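Sirnuson sets gripper budget for sorting line

9 Jan 2020. Sirnuson has approved the purchase of 30 hand-held grippers for its glove-sorting project, with delivery due in July. Backlund will supply the units at 286 euros each, spare finger pads included.
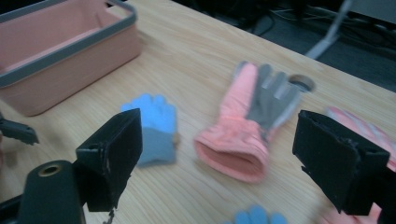 A further 50 pads will be ordered separately. Purchasing lead Idun Kristiansen said pad wear on knitted and padded fabrics was the main unknown in the running costs. A decision on robot arms is postponed to the next budget. Hidus has also submitted a quote, which Ottar Lundgren is reviewing.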